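Recording Demonstrations in Emwood: Frequently Asked Questions

Last updated 26 August 2020

Emwood is the practice room that comes with Mallivon, our remote-control software for teaching robot arms. You steer, the arm follows, and the software writes down what both of you did. Most of the questions below reached us more than once. A few reached us in capital letters.

Do I need a real robot?

No. Emwood is entirely simulated, and so are the cups. If you do have an arm, you can connect it later and keep the same controls, minus the reset button, which you will miss.

Do I need to know how to program?

You need to be able to install Mallivon and sign in to Datgate, where your recordings are stored. After that it's hands and patience. People who are good at parallel parking tend to do well. People who say they are good at parallel parking are harder to predict.

What is a demonstration?

One complete attempt at one task, from the moment you press Record to the moment you press Stop. The file holds the arm's joint positions, the gripper's state, your commands and the camera view. It does not hold your remarks, and several contributors have written to make sure of that.

How long should one take?

Stop when the task is done. The hard limit is 120 seconds, after which the recording closes on its own whether or not you were "just about to get it."

What does the standard table look like?

It's a perforated worktable with the arm at the far end and a spread of household things: a red plate, a red mug, an orange bowl, a yellow basket and assorted smaller items. Your view is from the near side, looking across the table toward the arm.

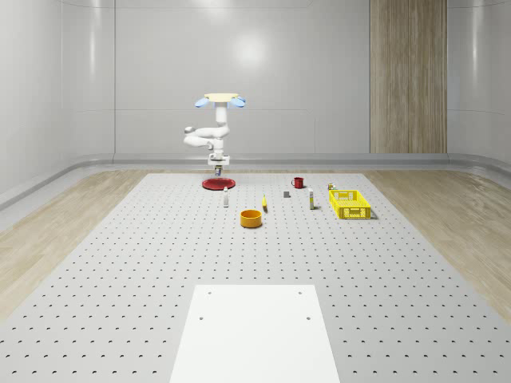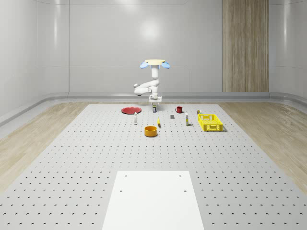 The Emwood standard table in two arm poses, with the plate, bowl, mug and basket set out.

Why does the arm go left when I push right?

Your controls are set to the arm's point of view and you are looking at it from the other side of the table. Open Settings, then Controls, and choose "Viewer" instead of "Arm." Some operators prefer to leave it alone and retrain their own brains. We have no objection, but please don't submit the retraining.

Can I use a mouse and keyboard?

Yes, in the sense that you can eat soup with a fork. A hand controller with six degrees of freedom gives much smoother motion, and smooth motion is what the learning software copies best. If the keyboard is all you have, turn the speed down to Slow and record short tasks.

I dropped the object. Should I start over?

If you can pick it up again, carry on. A recovery is useful, and a robot that has only ever seen perfect grasps is helpless the first time it misses one. If the object has left the table, stop and mark the recording Failed. Don't delete it. We keep failures in a separate folder, where they have plenty of company.

Do pauses matter?

More than people expect. If you hover above the plate while you answer the phone, the robot may learn that hovering is part of the job. Use the Pause button, which leaves the gap out of the file.

How many demonstrations make a set?

A set is 29 accepted recordings of the same task. There were reasons for 29, and they were explained at a meeting. The main library now holds 2,224 accepted recordings.

Should every recording in a set be identical?

Please, no. Approach from a different side, vary your starting pose, take a longer route. The goal stays the same and the path can wander a bit. One contributor submitted a full set of near-perfect copies, and the trained arm was excellent as long as the mug never moved.

Who decides whether a recording is accepted?

Two reviewers watch each one at double speed. If they disagree, it goes to a third, who watches it at normal speed and sighs.

My recording was rejected as "ambiguous." What does that mean?

The reviewers couldn't tell what you were trying to do. Check that the task name matches the motion. "Put the bowl in the basket" should end with the bowl in the basket, and near the basket is a different task.

Can I add my own objects?

Not yet. Custom objects are planned for the November release, along with the Obradović controller profile. Until then you have the bowl.

Where do I send a question that isn't covered?

Use the Help form inside Mallivon and attach the recording number from Datgate. Messages that read only "it's doing it again" will be answered, but slowly.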